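Packing & Shipping > Benches & Tables > Anti-Fatigue Mats

Norard Bench Mat, Series 10

The Norard Bench Mat is a closed-cell rubber floor mat for people who stand at a packing or weighing bench for most of a shift. It is sold by Barlow in three lengths and one thickness. The mat has a ribbed top, a flat underside and beveled edges on all four sides, so a hand cart can roll over it without catching.

We have carried the Series 10 since it replaced the older Series 8. The rubber compound is the same. The change was to the edge, which used to be a separate strip glued on after cutting. The strip came loose on mats that were washed often, and most of the returns we handled were for that one fault. On the Series 10 the bevel is molded as part of the mat. 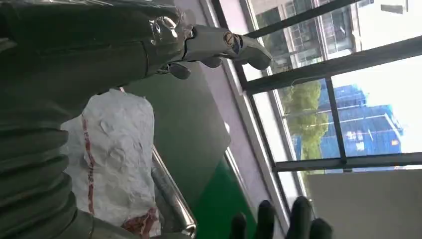
Thickness is 5/8 inch. Customers who are used to foam mats sometimes find this firm on the first day. Foam feels softer underfoot but flattens in the spots where people stand, and once it has flattened it does very little. Rubber takes longer to get used to and holds its shape. If you want a softer surface and don't mind replacing it more often, look at the Puvano Soft Step, which comes in the same widths.

Sizes

2 ft x 3 ft, for a single standing position
2 ft x 6 ft, for one person moving between two positions
3 ft x 10 ft, for a full bench run

Price is $49 for the smallest mat and $169 for the largest. The middle size is priced by quantity, so please ask. Mats can be butted end to end. There is no connector, and on a smooth sealed floor they may creep apart over a few weeks. A strip of double-sided floor tape under the joint will hold them. Do not use duct tape across the top – it lifts at the corners and becomes a trip hazard.

Choosing a length

Measure the part of the bench where the work is done, which is usually shorter than the bench itself. Add a foot at each end. A mat that stops right where someone stands will have one foot on and one foot off it all day, and that is worse than no mat.

Depth matters less. Two feet is enough for a bench with a wall or rack behind the worker. Three feet is better if the worker turns around to reach a shelf or a pallet. If stools are used at the bench, keep the stool legs off the mat or order the flat-top version, as narrow legs will leave dents in the ribs.

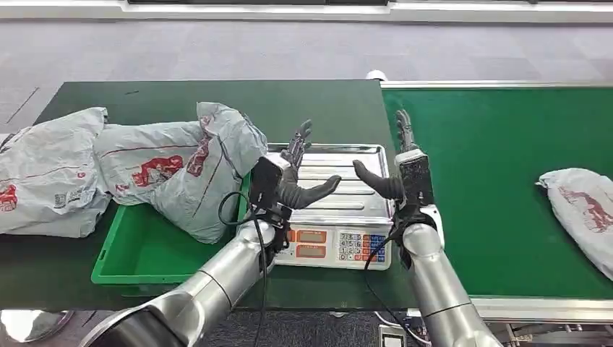
Cleaning

Sweep daily. Wash weekly with warm water and a mild dish soap, using a stiff brush along the ribs. Hang the mat or stand it on edge to dry before putting it back, and dry the floor too. Water trapped under a rubber mat will mark some floor coatings. Bleach will not ruin the rubber but it fades the color, and solvent cleaners will make the surface tacky.

The mat has a strong rubber smell when it is first unrolled. Leave it flat in a ventilated room for two or three days. Mats stored rolled through the winter may keep a curl at one end. Turn the curled end face down and put a few boxes on it overnight.

What it is not for

The Series 10 is not an electrical safety mat and has no static rating. For benches where circuit boards or other static-sensitive parts are handled, order the Peeters Ground Mat, which has a snap for a grounding cord. It is also not rated for oil. Machine oil swells the rubber, and a swollen mat can't be restored.

It should not go under a scale, either. Any soft layer below a scale lets it rock, and the reading will drift. This applies to bench scales and floor scales alike. Keep the mat where people stand and leave the scale on a hard, level surface.

Ordering and delivery

Stock number is 1173 for all three sizes, followed by S, M or L. Color is black. Gray was dropped in August and we have no remaining stock. Small and medium mats ship rolled in a carton by ground service. The large mat is heavy and ships on a pallet, so please tell us if you have no dock and need a lift gate. That adds a day to most deliveries.

Returns are accepted within 30 days if the mat has not been cut. Trimming is fine and many people do it – a sharp utility knife and a steel straightedge will go through in three or four passes – but once it is cut it is yours. Trimmed edges have no bevel, so put the cut side against the bench or a wall.

Prices on this page were last changed in March 2021.

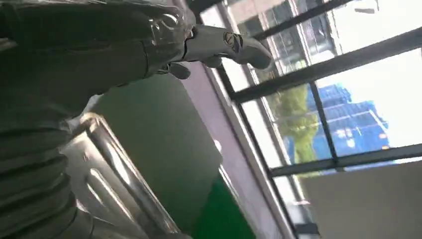 Arm with clear plastic wrap and a light gray hand.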